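**9 January 2024: Packing bench, blue cloths and bags**

Entry by Ifeanyi Oyewole, for the Fashola workshop notebook.

The purpose of the session was to settle the order of work for bagging the blue cloths before the Trillano delivery, which has been put back to June. The written procedure dates from the smaller Plovico order and assumes that each cloth arrives folded. The present stock came from Drustmont packed tightly in cartons of 100, and the cloths do not hold a fold for long once taken out. Four cartons were received and entered in the stores book, giving 400 cloths in all.

The white board was placed on the wooden table and used as the working surface. The fuzzy blue cloth sheds a fine lint, and this is far easier to find and wipe away on white than on bare wood. It is proposed that the board remain on the table for all textile work.

The wicker basket was kept on the left and the plastic bag laid flat next to it, so that the cloth had only a short distance to travel.
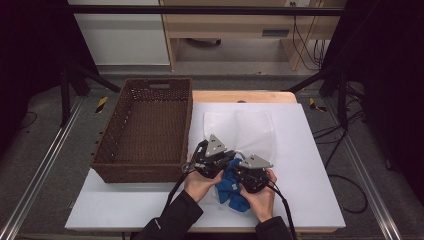 Three points arose concerning the bags. They cling to themselves when new and should be opened by hand before being set down. A creased bag is acceptable provided that the mouth is clear. Bags that have split along the seam are to be put aside and must not be returned to the roll box, where several were found during the morning.

On the matter of folding, opinion at the bench was divided. A cloth folded in quarters gives the neater packet but is slow to prepare. A loosely gathered cloth takes up more depth in the basket, and the lid of the outer carton will not close over a full layer. My own preference is for a single fold, with the loose edge towards the bottom of the bag. The matter is left open until the outer cartons have been measured again.

By the close of the session 89 cloths had been bagged and passed. The remainder are on the lower shelf of the stores cupboard, covered.

Outstanding:

- Amend step 4 of the procedure, which still refers to the old tray.
- Ask Drustmont whether the next cloths can be supplied with less lint.
- Obtain a second basket of the same size.
- Measure the inside depth of the outer carton, lid on. I.O. to do this before the next session.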